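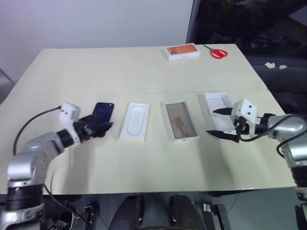

Photo: author's own, Vavthorpe

So, the phone boxes. I promised back in the summer that I'd write about what I do all day now, and it's October and I still haven't, so let's have a go before my tea gets cold.

The short version is that I put phones in boxes for a living, with two robot arms, and every time I do it properly the computer keeps a copy. The longer version is that we're collecting examples for a learning system, and the job it's meant to learn this time is packing: phone, white moulded tray, box base, box lid. I do it over and over, the recordings pile up, and eventually somebody cleverer than me feeds the lot into a model and we find out if it has learned anything. The project is called Stuter (no idea, it was called that when I got here).

The target for this task is 2,000 good ones. As of this afternoon we're at 1,612, and I'm a bit proud of that number, even though it goes up so slowly some days that you want to go and lie down in the car park.

People always ask whether it's like a video game. A bit! The first hour is. You move, the arms move, you feel like a giant crab and it's brilliant. Then you try to pick up a box lid and remember that you haven't got fingertips in there, just a pair of black jaws at the end of each arm, and the lid skates off across the table like it's been waiting for its chance. A lid is a horrible thing to hold, by the way. Squeeze one wall and it flexes, go in too deep and you carry the whole thing at a daft angle, and then it won't sit down over the base. My trick is to get one finger inside and one outside and go slower than feels sensible.

The phone itself is easier than you'd think. It's heavy enough to stay where you put it, and once it's gripped it's gripped. What I struggle with is the tilt. It has to come off the table at a slant and then be flat again by the time it goes in, and if you leave the levelling too late you end up jabbing a corner into everything.

What took me longest to get my head round is that tidy isn't always what they want. In my first week I laid all the pieces out in the same neat row every single time, same gaps, everything square, and I did 413 like that and was ever so pleased with myself. Then I got a very polite message from the Bangera lot (they do the training side) saying could I please be messier. If the lid is always in the same spot, the system just learns to go to that spot, and the day the lid is a hand's width to the left it grabs at thin air. So now I shuffle things about between goes. Still more or less in a row if I'm not concentrating, old habits, but I turn the base round, swap which side the tray's on, start with the phone at a funny angle. Bangera seem happier.

The other thing is mistakes. You'd assume a fumble goes in the bin, and a proper disaster does, lid on the floor and so on. But if I miss the tray, back off, and get it second time, we keep that one and tag it as a recovery. I like those best. It's quite nice to have a job where making a hash of it and then sorting it out counts as useful work.

Speed is a touchy subject. On a good morning I can manage up to 22 in an hour, and that's with the radio on and no one talking to me. After lunch it drops. My shoulders go first and then my patience, and you can see it in the recordings if you watch them back: the arms get sort of snippy. I've started stopping when I notice that. I don't much fancy teaching a robot to be grumpy at three o'clock.

There was talk of sending me to Pisarberg for a fortnight to set up a second table, same arms, different lighting, different boxes, so the system doesn't think the whole world looks like our corner of Vavthorpe. I'd love to go. I'd also have to teach someone else the lid thing, and I've tried writing it down and it comes out as nonsense ("go in like you're posting a letter but sideways").

After the phones it might be socks, apparently. Folding them in pairs. If anyone reading has done soft stuff with grippers like these, please leave me a comment, I am slightly dreading it.

Right, tea's cold. More when we hit the 2,000.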